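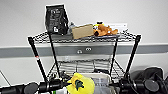 Home Features Music Community Archive Contact

Getting the Pitch Right: Jagadeesh Warrier on the Annamalai Tapes

By Tolera Ambaye

Print | E-mail

The Annamalai collection consists of 279 open-reel tapes of South Indian vocal music, most of it recorded at house concerts and small halls between the late 1960s and the early 1980s. Jagadeesh Warrier has been transferring it to digital files since last April from a workroom in Noltport. By the time we spoke he had finished 199 reels. Of the remaining 80, half are in good condition and simply waiting their turn. The other 40 have binder problems and will need heat treatment before they can be played.

Warrier trained as an electrical engineer and sang as a student, though he does not describe himself as a singer. His main concern with the tapes is speed.

"Many of these were made on portable machines running on batteries or on unstable line voltage," he said. "The recorder runs slow, so when you play the tape back at the correct speed, the voice comes out high. On a few reels the error is close to a semitone. On one it drifts through the whole concert."

In Western orchestral recordings an engineer can often check against a standard tuning pitch. Carnatic singers choose their own tonic, and it may differ from one singer to the next and change over a career. Warrier therefore looks for something else on the tape. Power line hum is the most useful reference. In India it should sit at 50 cycles per second, but the grid itself wandered in those years, and a battery recorder in a room with no amplifier may have picked up no hum at all.

"If there is hum, I measure it and treat it as evidence, with an error bar," he said. "If there is no hum, I look for the bias signal, which needs a special head and a high sampling rate. If that fails I compare with a dated recording by the same singer where the pitch is known. After that I stop. I write down that the pitch is unverified."

He keeps two files for each reel. The first is a flat transfer with no speed correction and no noise reduction. The second has the correction applied, with the amount and the method given in the notes. Listeners who request a copy get the second file by default and can ask for the first.

The playback deck is a Lavero half-track machine that he rebuilt with new capacitors and a replacement capstan motor. He aligns the head to each tape by ear and then by phase meter, summing the channels to mono and adjusting until the high frequencies are strongest. Consonants are a good guide, he said, and so is the attack of the mridangam.

Noise reduction is used very little. "The tambura is a continuous sound with a great deal of high-frequency content. A noise reduction program sees something continuous and decides it is noise. You take off the hiss and half the tambura goes with it – then the voice is standing in an empty room." He has the same objection to removing applause and talk between songs. Announcements are sometimes the only source for a date or the name of the violinist.

Cataloging takes longer than the transfers. Each song is entered with raga, tala, composer and language, and spelling is the main difficulty. The handwritten box labels are in Tamil, Malayalam and English, and one raga may be spelled four ways in a single box. Warrier uses a fixed list and records the label spelling in a separate field.

The files are stored in the Skernar database, which holds several other private collections of Indian classical and film music. Access for now is on request only. Rights to the house concerts are unclear in many cases, and Warrier has been writing to performers' families before any recording is put online. Most of those who answered have agreed. Some asked for a copy of the recording first, and he sends one either way.

I asked whether corrected speed changes how a singer is judged. He thought it did in a few cases. "There is a well-known story in the collector circle that one singer had a very high, thin voice in his youth. I have three of those reels. Corrected, the voice is lower and the tempo is slower, and the fast passages are less fast. He is still very good. The people who like the old copies do not always thank me."

The heat treatment of the damaged reels is planned for later in the year. Warrier will do them in small batches and transfer each reel as soon as it has cooled and rested, starting with the ones that exist in no other copy.

Last updated: 5/25/26

Print | E-mail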